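Ornley Community Help
Pantry Operations > Produce and Perishables

Accepting home-garden produce at a small food pantry: what should our written guidance say?
Posted by Yiran Duan

I coordinate the Thursday distribution at a neighborhood food pantry that operates out of a church hall. Until this spring we accepted only shelf-stable goods and boxed produce from one wholesaler. Our board has now agreed that we may accept fruit and vegetables from home gardeners, and I have been asked to prepare a one-page guidance sheet before April is over.

We currently serve 157 households. We have one household refrigerator, no walk-in cooler, and a hall that becomes warm by the middle of the afternoon. Doors open to clients at 2 p.m. and the hall must be cleared by 6 p.m. Anything that is not taken must be refrigerated, passed on to another organization, or composted.

I would appreciate advice on the following matters. Should we require donors to wash produce before they bring it? How should items be sorted upon receipt, and how should they be held until distribution? Are there items that a pantry of our size should decline altogether? Finally, is it necessary to record the name of each donor? One board member feels strongly that it is, and another believes it will discourage people from giving.

I have read the general material published by our county, but it is written for much larger facilities and assumes equipment that we do not have.

Jinfeng Xia
Posted in reply

I managed receiving at the Melel Street pantry for six seasons and wrote the sheet that is still in use there. I will take your points in order, with one addition at the end.

Washing. We ask donors not to wash produce. They are asked to shake or brush off loose soil and to bring the items dry. Moisture left on leaves and berries shortens their life considerably, and a bag of damp lettuce that sits in a car for an hour will be of little use to anyone. The instruction to wash belongs on the client side. A small card at the distribution table reading "Please rinse all produce under running water before eating or cooking" is sufficient, and it should be translated into whichever languages your clients read.

Sorting on receipt. Each delivery should be examined before it is combined with anything else. We used three categories: distribute today, hold for the next distribution, and compost. A single molding peach at the bottom of a bag can spoil the remainder, so bags should be emptied completely and never passed through unopened. Minor cosmetic faults are acceptable. Crooked carrots, tomatoes with healed cracks, and apples with russeting should all go out. Items with broken skin, soft spots, visible mold, or an off odor should not.
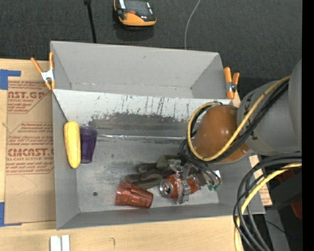

Holding. The most common error is to place everything together in whatever space happens to be free. Bananas, apples, pears, and ripe tomatoes give off ethylene gas, which hastens the ripening and decay of produce kept beside them. Leafy greens, broccoli, and cucumbers are particularly sensitive. If you have only one refrigerator, reserve it for greens, berries, cut herbs, and sweet corn, which loses its sweetness quickly at room temperature. Potatoes, onions, winter squash, and unripe tomatoes do not belong in it. Potatoes and onions should also be kept apart from each other, in the dark, with some movement of air.

With regard to containers, choose those with smooth surfaces that can be washed with hot water and detergent, rinsed, sanitized, and allowed to air dry. Inspect them at the start of each season. Scratches and chips hold soil and are difficult to clean, and a container whose surface has begun to break down should be moved to non-food duty. Cardboard boxes should be used once and recycled. Shallow containers are preferable for tomatoes and stone fruit, as the weight of a deep load bruises the bottom layer.

Items to decline. Our sheet listed the following:

Home-canned goods of any kind
Wild mushrooms and foraged greens
Raw sprouts
Garlic or herbs stored in oil
Cut, peeled, or partially eaten produce
Produce that has been in contact with floodwater
Produce treated with a pesticide if the waiting period on the label has not passed

Donor records. We kept a simple log with the date, the donor's first name and a telephone number, and a general description such as "squash, two bags." In six seasons I do not recall a donor objecting. The log is useful if a question arises later, and it allows you to send a note of thanks in the fall. I would describe it to your board as a receiving log — the term "donor registration" tends to alarm people.

My addition concerns timing. Please set a fixed drop-off window and print it on the sheet. Ours was from 9 a.m. until noon on the day of distribution. Without one, you will find bags of zucchini on the step on Sunday evening.

Qian
Posted in reply

I agree with most of the above, though I would not refuse washed produce. Some people will wash it regardless of what the sheet says. If it arrives wet, spread it on clean towels until it is dry.

Also put up a sign that says what the unusual vegetables are and how to cook them. We had kohlrabi left over every week until we did this.

Vikton
Posted in reply

You should check with your insurer before you do any of this. Our pantry did not and had to stop for a month while it was sorted out. There are laws that protect people who donate food in good faith, but the details for the organization may differ by state, so ask. I cannot help with the refrigeration part. We only take cans.

Yiran Duan
Follow-up from original poster

Thank you all. I have written to our insurer and will wait for the reply before the sheet is printed. The drop-off window had not occurred to me and will be placed at the top of the page, and I intend to adopt the wording "receiving log."

One further point, should Jinfeng Xia or anyone else be able to assist: our draft asks donors to limit each delivery to 56 pounds, a figure one of our members took from the weight of a bushel of shelled corn. This seems to me rather high for a hall with one refrigerator. I would be glad to know what limit, if any, other pantries have set.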